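# Toy food keeps ending up all over my worktop - how do you store yours?

Asked in **Kitchens & Tidying** · 1,309 views · 3 answers

Hello all, long-time reader and first-time asker, so please be gentle with me!

We moved to Skavstead in July and the new kitchen is lovely but it has a good deal less worktop than the old one. What there is runs in one stretch along the wall, and it has to hold the toaster oven, the chopping boards, the cereal jar and now (this is the bit I need help with) a growing heap of soft toy food. My granddaughter is three and she only wants to play shops or cafés where I'm cooking. I've tried moving the whole lot into the front room and she simply carries it back again, one banana at a time.

I don't want to banish her, as it's my favourite part of the day. But by teatime I've got plush fruit in among the real fruit, and last week I very nearly put a felt tomato in the salad.

So, two questions really:

1. What do you keep soft play food in, if it has to live in the kitchen?
2. How do you keep it clean? Some of it is quilted and the stitching does seem to hold on to crumbs.

I've got 30 pounds or so of birthday money to put towards it, and I'd rather not drill into the wall as we're renting. Thank you in advance!

---

### Answer 1 (accepted by the asker)

Oh, I do feel for you, we went through this with both of ours and came out the other side with our worktop more or less intact.

What worked for us was giving the toy food one proper home on the counter and being quite strict that it all goes back there before tea. We tried a basket first, but a basket is deep and everything gets tipped out to find the one thing at the bottom. A big plate or a shallow dish is much better - the child can see what's there and choose, and putting it away becomes part of the game (ours used to "lay the table for the fruit", which took ages but did get done). Ours is a large teal-blue plate and it lives on a wooden board at the near end, well away from anything that gets hot. 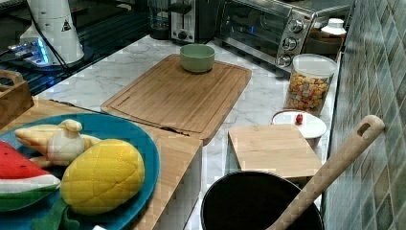
*Answered by **crumbs_and_custard** · Member · 600 helpful votes · Edited once*

The mango is the favourite, so it tends to get the middle of the plate, with the watermelon and the bananas fitted in round it. I wouldn't worry about arranging them. What matters more is having a limit, and the plate sets it for you. If a new thing comes in and it won't sit on the plate, something else goes off to the toy box for a while and comes back later as a great surprise.

The other half of it is giving the little one a board of her own. We have a big bamboo board with a groove round it, which is for grown-up chopping, and then a smaller square one. The small one is hers. Bamboo boards don't cost the earth and you'd have plenty left from your birthday money. I also put out a little bowl for her when she's "cooking", and it stops her borrowing mine halfway through a recipe.

Keep your cereal in something clear with a lid on. You may be doing that already from the sound of it, but loose cereal is where half our crumbs came from, and it's also far too tempting as pretend soup. And push the toaster oven right to the back, with the toys kept at the opposite end. I'm firm about that one. Plush and hot glass doors don't mix, and small children do like to "bake" things.

On washing: look at the label first, and if it says it can go in the machine, put the lot in a pillowcase, tie the top with a bit of ribbon and use a cool wash. Dry them flat on a towel and turn them over at bedtime. For quilted ones I go over the seams with a dry, soft toothbrush beforehand, as crumbs turn to paste once they're wet. Anything without a label I just sponge with a drop of washing-up liquid in warm water.

Good luck, and enjoy the café while it's open! I've had some of my nicest cups of pretend tea stood at that counter.

---

### Answer 2

*Answered by **tealeaf_rees** · New member · 4 helpful votes*

Get a Fusum tray, the ones with the handles. Done.

---

### Answer 3

*Answered by **thelongwayround** · Member · 41 helpful votes*

I'd go along with most of the first answer, but a plate wouldn't last five minutes in our house, so I'll put in a word for a low drawer. If you can free up the bottom one (we moved the tea towels to a hook on the back of the door, the stick-on sort, no drilling) then she can get at everything herself and your worktop stays yours. Ours is from the Trinderis range and glides out nicely, though any drawer will do if it doesn't pinch fingers. Do check that before you hand it over.

For the cleaning, mine get a shake out of the back door and a wash once a month, and more often in cold season. I know some people put them in the freezer overnight but I've never seen that it does much for crumbs.

One more thought - anything tiny, like beads or loose berries, I'd keep up high until she's a bit older, particularly if there are younger cousins about.

---

**Comment from the asker:** Thank you both so much, and thank you for the tray suggestion too. I've dug out my big serving plate and we had a grand opening this afternoon, with a ribbon. She has told me the bananas are sleeping and I'm not to start tea until they wake up, so it may be a late one. Will report back on the pillowcase wash!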